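Courses > Interior Materials > Unit 4 > Handout 10

Stone Countertops: Notes for Week 10

Instructor: Jessie Ritchie
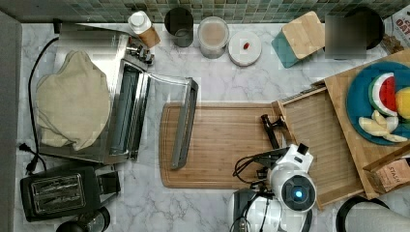
Marble starts out as limestone. Heat and pressure underground recrystallize the calcite, and impurities such as clay or iron oxide get drawn out into veins. For this course you need to know what calcite does in use. It is soft (3 on the Mohs scale) and it reacts with acid.

Etching and staining
Students mix these up every year. An etch is a dull spot where acid has eaten the polish. Lemon juice, vinegar, wine and tomato will all do it, sometimes in under a minute. A stain is color that has soaked into the pores - oil, coffee, rust. Sealer slows stains. It does nothing for etching. On the quiz, "the counter was sealed" is not an answer to a question about a dull ring.

Finish
Polished marble shows etches most. Honed marble hides them better but can take up oil a little faster. Honing is done with abrasive pads, and the grit number tells you how fine the pad is. We stop at 400 for the lab samples.

Granite and quartzite
Both are harder than marble. Granite is igneous, mostly quartz and feldspar. Quartzite is metamorphosed sandstone and is often sold under the wrong name. If a slab labeled quartzite fizzes with dilute acid, it has calcite in it. Test on the back or on an offcut.

Seams and overhangs
Place seams away from the sink cutout where you can. Match the veining at the dry layout, before any adhesive is mixed. Overhangs past 10 inches need brackets or corbels for 3 cm stone. Check the fabricator's sheet, as the limits differ for 2 cm.

Case for discussion: the Clolladard kitchens
The Clolladard apartments put honed marble in 184 units. Read Ese Adebisi's site notes (course reader, May section) and come ready to say whether you would have specified the same stone for rental housing. Bring a care sheet of one page - written for tenants, no trade terms.

Lab samples go back in the Vida drawers, face up.

Last updated: May
Shares: 184 | Comments: 10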